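2 min read

Dishes again, sorry

OK quick one, the kettle is on and I have to leave in twenty minutes.

So we've been in the flat since September and I'm only now figuring out the kitchen. Wajid loads the dishwasher like he's throwing darts. Bowls on the bottom, mugs wherever, one lonely fork up top. I re-do it after he goes to bed. He knows. We don't discuss it.

New system as of this week – big pans by hand, plates in the machine, and the rack stays in the sink all the time insted of living on the counter. I fought that last part. Lost. It's better. Counter stays clear, drips go down the drain, done.

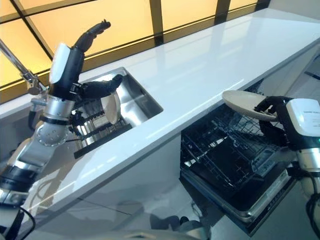
Home / Kitchen

Those yellow window panes, still my favorite thing in the whole place. They land all over the white counter and it shines like mad. Also shows every single smear, so. Wiping it twice a day now, dry cloth after the wet one or it streaks.

Plates: the beige ones get the dishwasher. White ones I do by hand and stand up in the rack, they were my aunt's and I don't trust the heat. Probably fine. Not risking it.

Bought the Bramitz tablets, 62 in a box. Too strong smelling? Glasses come out ok though. Going back to Skavine when these run out, wich will be forever at this rate.

Still to do – the drawer under the stove. Can't even open it all the way. Next time.

Humaira

104 shares · 3 comments

Nighat Cheema
Rack in the sink!! Been telling you for years

Zeeshan Khattak
on Wajid's side here, a fork can go anywhere

Ghazala Farooqui
Try a splash of vinegar on the counter for the streaks. Not if it's stone tho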